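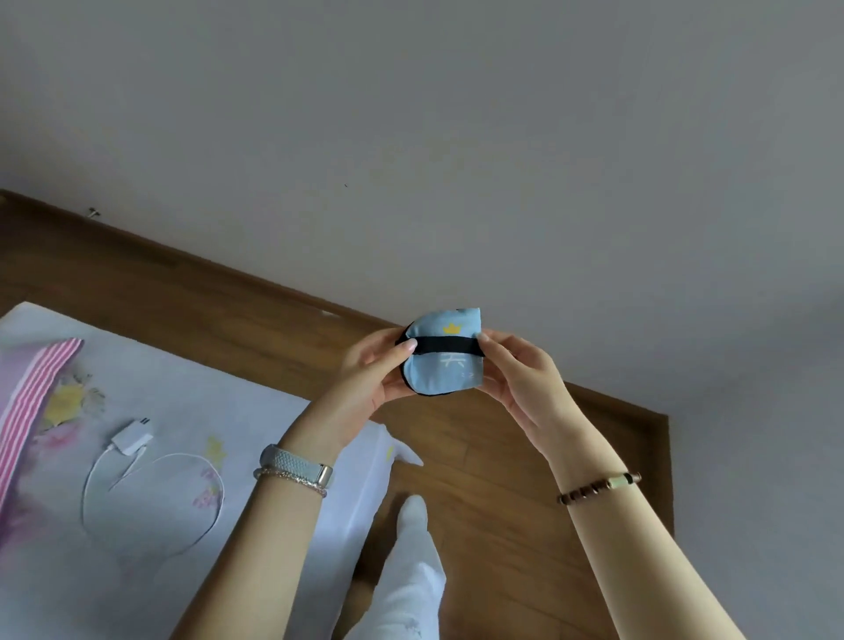

Arash Sadeghi objeta que el cloro residual no explica por sí solo la diferencia entre los dos pozos de Travcombe y pide repetir el muestreo antes de informar a la comunidad.

Enero, 16:30. Se acepta la objeción. De los 94 hogares inscritos, más de 60 se abastecen del pozo norte — el del sector Dastow —, cuya bomba estuvo parada 30 horas. Queda pendiente cotejar el registro de mantenimiento con la lectura del contador (2304). Hoi-yan Chu revisará las fichas de higiene domiciliaria. No se modifica por ahora la dosis.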